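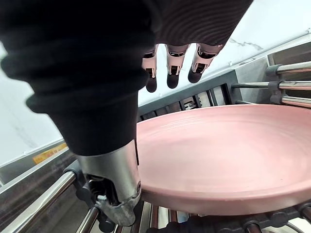
Back of the dish rack, studio kitchen.

We use cookies to remember your settings and count visits. Accept / Manage choices

Workshop Notebook
October – posted from the glaze bench

Prisenico glaze, pinholes and crazing, continued

Picking up from the last entry. The Whitlock order is mugs and small bowls, dark clay, Prisenico inside and out, with the foot left bare. The first load came out with pinholes on most of the interiors and fine crazing on the thicker rims. The color was right. The customer has seen one mug and likes it, so I don't want to change the look any more than I have to.

Base recipe as it stood this morning, by percent: frit 30, nepheline syenite 25, silica 22, kaolin 15, wollastonite 8. On top of that, rutile 4 and red iron oxide 2. For a batch of 2000 grams dry base that gives 600 frit, 500 nepheline syenite, 440 silica, 300 kaolin, 160 wollastonite, then 80 rutile and 40 iron. I checked the addition twice because the card on the wall had the kaolin wrong. Card is fixed. If anyone has copied the old one into their own book, please change the kaolin line to 15.

Mixed the batch in the gray bucket, water first, powders on top, left it to slake over lunch, then through the 80 mesh twice. A fair amount of rutile stayed behind on the sieve the first time. I pushed it through with the stiff brush and a little of the slop from the bucket. Don't throw that part out, it is most of the variegation.

Specific gravity after sieving was 1.52, which is too thick for how we dip. Brought it down with water a bit at a time to 1.45. It still went on heavy. The bisque from the last load is more porous than usual and I think that is where some of the trouble comes from, see below.

Bisque

Went back through the kiln log for Eris. The bisque load before the Whitlock glaze firing was the fast one. Somebody needed the kiln free, and the program was switched to the short schedule with no hold at the top. The dark clay from Mimivitz has a lot in it that wants to burn out, and on the short schedule it doesn't get the time. Broke one of the bisque seconds across the wall with pliers. There is a gray line down the middle of the section. A piece from the older slow load, same clay, is an even brown all the way through.

So the gas for the pinholes has a likely source. I can't say it is the only one. The glaze is also stiff enough at the top that bubbles may not heal over even when there aren't many of them.

From now on, dark clay gets the slow bisque. I have written it on the tape on the controller lid. The slow program also holds half an hour on the way up, before red heat, and that hold should stay in. Leave the top spy open until the hold is finished and stack the mugs with space between them. Rim to rim is fine for the white clay. For this one I would keep them apart.

Tests

Set up three variations on the tiles and one set of small cups. All from the same bucket so that the water and the sieving are the same.

A is the base as written.

B has the silica raised by 4 parts, with nothing taken out. This is for the crazing. It should bring the expansion down, and it will also make the melt a little stiffer, so I expect it to be worse for pinholes if anything.

C has the silica raised by the same amount plus 2 more of frit, to get some of the melt back.

For B and C I pulled 500 grams each from the wet bucket, worked out the dry content from the specific gravity, and added the extra silica and frit by that figure. The worksheet is in the green folder. The wet-to-dry math is easy to get wrong, so it would be good to have somebody else run through it before we scale up. My first pass had the dry content too high because I used the weight of the jar as well as the glaze.

Each test was put on two bodies, the slow-bisqued and the fast-bisqued, so there should be a clear difference if the bisque is what matters. Marked the backs in iron wash with the letter and an S or an F. One tile got smudged and could be read as either. I put it at the bottom front by itself.

Dipping time was a three count for everything. The fast-bisqued pieces picked up noticeably more glaze for the same count, and I left them that way for the test, as it is how they would have been done on the real order.

Firing

Eris, medium glaze program. Target 1182 C at the controller with a 15 minute hold, then a controlled drop with a second hold lower down for the surface. Cones on the middle and bottom shelves. The thermocouple has been reading close to right since the new one went in, but the bottom still lags.

Loaded the tests on the middle shelf, cups at the back, tiles at the front on the old half shelf. The half shelf needs kiln wash before anyone uses it for real work. It has a bare patch with a crumb of something white fused to it.

Started at 7 in the morning. The lid was propped through the early part. There was a slight smell of sulfur in the room by mid-morning and I ran the fan. The controller reached peak in the middle of the afternoon and the hold completed with no error codes. The relay on the lower bank is clicking louder than the other one. I have made a note of it in the maintenance pages and ordered a spare.

Opened the next morning when it had dropped enough to handle with gloves.

Results

The middle cone was down as it should be. The bottom one was a little behind, tip at about two o'clock. That is the usual difference and I wouldn't change the program for it.

A, slow bisque: a few pinholes low in the cup, none on the tile. Crazed at the rim, visible with ink.

A, fast bisque: pinholes all over the inside, same as the order. Crazed. Thick roll at the bottom edge where it had run a little.

B, slow bisque: clean tile. Cup has one spot near the handle join, which could just be a crumb I missed when sponging. No crazing that I can find with ink so far. Surface slightly more matte than the sample.

B, fast bisque: bad. Craters, some with sharp edges. Would cut a lip.

C, slow bisque: clean tile and clean cup. No crazing with ink. Gloss very close to the approved mug. The break over the edge is a bit lighter, more tan than orange. I held it next to the sample by the window and then under the bench lamp, and under the lamp I could hardly tell.

C, fast bisque: pinholes, fewer than A. Still not good enough to sell.

The smudged tile is almost certainly B slow, going by the surface. I am not using it for anything.

The bisque made more difference than the recipe on the pinholes, and the silica took care of the crazing, at least for now. Crazing can show up late, so I want to see the cups after some stress before I call it done.

Stress test

Freezer to boiling water, three rounds, for one cup each of A, B and C, slow bisque only. Ink after each round. A got worse straight away, and the network went from the rim down to the middle of the wall. B and C showed nothing after the third round.

The second cup of C goes into ordinary use in the kitchen. Coffee, hot wash, drain in the rack, repeat. Please use it and please do not be gentle with it. It has a C and an S on the foot. If it starts to hold water at the foot or you see lines inside, bring it to the bench and write down when. Don't microwave it until I have done the absorption test on the new clay bags.

Absorption is the part I'm least sure of. Mimivitz gives a range for this body and we are firing at the low end of it. I have fired bars from the same load waiting to be boiled and weighed. They need to go in dry from the oven, weighed on the small scale, then boiled, left to soak overnight, wiped and weighed again. I'll do that when the hot plate is free. If the number is high we either go up in temperature, which moves the color, or switch the order to another body, which moves everything.

The seconds

The mugs from the first load can't go to Whitlock. I looked at refiring a few with a thin coat over the top, heated first so that the glaze would stick. Tried it on the worst one. The larger holes closed, smaller ones opened next to them, and the color went muddy. I would not spend shelf space on more of these. Use them for brushes, or break them for the drainage bed out back. The crazed ones with no pinholes can be pen cups. Nobody should be drinking out of them, so please keep them off the kitchen shelf.

To do

Boil the bars and enter the weights.
Second pair of eyes on the wet-to-dry worksheet.
Wash the half shelf, grind off the white crumb first.
Slow bisque for the replacement mugs, spaced out, top spy open to the end of the hold.
Mix C as a full dry batch, label the bucket clearly. The old base goes in the lidded bucket marked A and stays off the bench.
One mug in C to show Whitlock before the whole load is glazed, on account of the lighter edge.
New 80 mesh. The present one has a slack spot near the rim and I suspect coarse rutile is getting past it.

Masks on for the silica, and wet-wipe the bench afterward. I found dry powder under the scale again this morning – it had been there long enough to have fingerprints in it.

Contact the workshop | Copyright, all rights reserved | Back to top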